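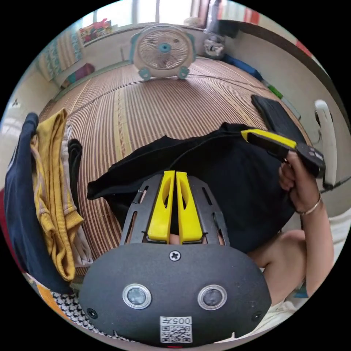 Black garment on the floor, hemmed edge to the left, cable across the top of it. Navy outermost in the group at left.

Larkum notebook, April
Dark lot, sort and refold

Start 0910. Present: self (S. Mudaliar), Karine Fehr. Tanner MacPherson from 1300. Réjean Caron in and out.

Purpose: get the dark half of lot 677 sorted, folded to the Warraich shelf size and back in the bins, and settle the fold we are going to use for black knits. The light half was done last month by Hélène and is on the upper shelves. I have not touched it except where noted below.

Background for anyone reading this later. The Warraich shelving has a clear depth of 340 mm and the old Bratton shelving had 410. Everything folded before the changeover is folded for Bratton, so it either hangs over the front lip or gets pushed against the back panel and crumples. Hélène's notes give the target as 320 x 240 mm finished, which leaves some clearance at the front for the tag. I used the same target throughout.

Working position: floor. The folding table is too narrow for anything with sleeves laid out flat, and the sleeves end up hanging over the edge and pulling the body off square. Floor was swept and then wiped with a damp microfiber mop before starting, left to dry with the door open. Knees are the limiting factor. Karine used the foam pad, I used a folded blanket.

Sorting

Sorted by color first, then by fabric weight by hand feel, then by type. The color sort is slower than expected under the ceiling lights. Navy and black are not separable with any confidence on their own; side by side they are. Working rule from today: keep one known navy out at the left of the work area as a reference and hold each doubtful piece against it. Anything that still can't be called goes to the window.

Two pieces labeled black on the bin sheet are navy. One labeled navy is a very dark green. Bin sheet corrected in pencil, Réjean to correct the master.

Charcoal is its own problem. The washed-out blacks and the charcoals overlap completely and the sheet has no category for a faded black. Karine wants to file by original dye where the care label gives a color, by appearance where it does not. I would file everything by appearance, because that is how people look for it on the shelf. Left open. For now faded black goes with black, with an F after the item number.

Fold trials, black knit

Three methods on the same garment, a mid-weight black jersey with a plain turned hem. Garment shaken out and laid face down each time, smoothed from the center outward with the flat of the hand, left two minutes before folding.

Method A, the old Bratton fold. Sides to center, sleeves doubled back, bottom up in halves. Finished size 400 x 250. Too long for the shelf, as known. Included only as the baseline. One hard crease across the chest.

Method B, thirds. Sides in over the board, sleeves laid down along the body, hem up one third, then again to the collar. Finished 315 x 245. Fits. The hem finishes inside the packet, and the loose fabric bunches there, giving a visible ridge on the outer face. The ridge marks the piece stacked on top of it.

Method C, same as B but starting with a short turn-up at the hem, 60 mm, before the first third. Finished 310 x 240. The bunching is reduced and the ridge is low enough that I could not find it by hand from outside. Takes longer.

Times, from flat to finished, mean of five folds each, Karine folding:
A 21 s
B 26 s
C 34 s

Times with me folding were longer in every case and are in the back of the book. Not comparable, as I was learning C while timing it.

Decision: C for jersey and lighter, B for anything with body to it (sweatshirt fleece, heavy rib). In fleece the 60 mm turn-up makes a lump of its own and there is no benefit.

The hem should be found and squared before anything else is done. Most of the crooked packets I unpicked today had been started from the shoulders, with the error pushed down the garment and left at the bottom edge. On a black fabric the hem is hard to see against its own folds. Low light from one side helps a lot. The desk lamp placed on the floor, pointing across the cloth, showed the hem stitching clearly, and also showed every bit of lint.

Lint

Bad. All of the dark pieces had picked up pale lint, worst on the fleece. Source is almost certainly the white terry that was stored in the same bins before the split. Tried:

Adhesive roller, standard sheets. Good on jersey, poor on fleece. One sheet per side on jersey, and on fleece the sheet was full before the first sleeve was done.

Velvet brush, one direction only. Good on wool, no effect on jersey beyond moving the lint toward the hem.

Damp rubber glove. Best on fleece by a clear margin. Lint rolls up into strings that can be picked off. Leaves the surface slightly damp, so the piece needs to hang before it is folded. We lost most of an hour to this in the late morning as the rail was already full.

Keep anything light-colored out of the work area when handling blacks. If a light piece has to be there, put it on the other side, on its own sheet. A pale cotton cloth sheds more than I would have guessed from looking at it.

Cords and cables

Anything trailing over a garment while it is being smoothed drags the top layer. Thin ones are worse than thick ones; they get under the edge of a fold and are not noticed until the packet is lifted. Lift the cable clear, lay the cloth again, carry on. Do not try to pull it out sideways from under a half-made fold. I did this twice and had to start again both times. A hook at shoulder height on the right-hand wall would deal with most of it. Asked Réjean.

Bracelets, watches and open cuffs also catch on loose knit. I found one pulled loop on a fine-gauge sweater at the left cuff. Could be old. Worked it through to the wrong side with a latch hook and logged it.

Stacking

Stack height tested with method C packets in jersey. Up to six, the bottom packet comes out with the fold edges where they were. At eight the lower ones start to slide forward, and at ten the stack leans and has to be held while one is removed. Set six as the limit. Fleece, four.

Alternating the folded edge left and right keeps the stack level. Without alternating, a stack of six jerseys was 22 mm higher on the folded side. Tanner pointed out that alternating makes it slower to count from the front, and he is right, but the count is done from the tags anyway.

Order within a stack: heaviest at the bottom, regardless of color. I had been putting darkest at the bottom for the sake of dye transfer. Rubbed a white cotton swatch twenty strokes dry on six of the blacks and got no visible transfer on five. The sixth, an unlabeled black twill, left a gray smear. That one is bagged by itself with a note on the bag. Repeat the test damp before anyone stores it next to anything.

Folding board

The Adus board is 3 mm polypropylene, cut to 240 mm wide. It works, but the corners are square and catch in rib knit. Tanner rounded them at the bench, radius 15, and took the edges down with 400 grit. Much better. One face is now scuffed where it was clamped. Use the other face down.

Second board needed if two people are folding. Cut it 238, as the fabric wraps over the edges and adds to the width. On fleece the difference between board width and finished width was 9 mm, on jersey 3.

Bins and labels

Old bin labels are written in a water-based marker and have smudged on every bin at hand height. Replaced with printed tags in the plastic holders. Format is lot, item, fabric code, shelf, for example 677-014-J-U2. The F suffix for faded goes after the fabric code. Karine has the template.

One roll of tag stock is 2000 tags, so we are covered well past this lot. The holders are the shortage. Hélène thinks there is a box of them from the Bratton shelves in the back store. Not found today.

Left over

Trousers not started. The fold will be different and I have not thought about it beyond noting that the waistband is the thick part and should probably alternate in the same way as the knit folds.

Two hooded pieces. Hood folded down onto the back before the first side fold gives a packet that is too thick at the collar end. Hood laid flat upward and brought down last, as a flap, is better but opens when the packet is picked up. Try tucking it.

The drying rail needs another meter or the glove method will hold everything up again.

Open items
RC: master sheet, three color corrections. Wall hook.
TM: second board, 238 mm, rounded corners.
KF: tag template to shared folder. Try B and C on the long-sleeved rib.
HR: check whether any of the light half was folded by method A before the size change. The two I pulled from U1 were 400 long.
SM: damp rub test on the twill. Trousers.

Stopped 1630. Floor cleared, lamp back on the desk, both pads on the hook behind the door. Unfinished pieces are flat in the gray tray on the bottom shelf, unfolded, with a sheet of tissue over them.

Added later, same page: Karine reports the rib takes method B with no ridge. Use B for rib of any weight.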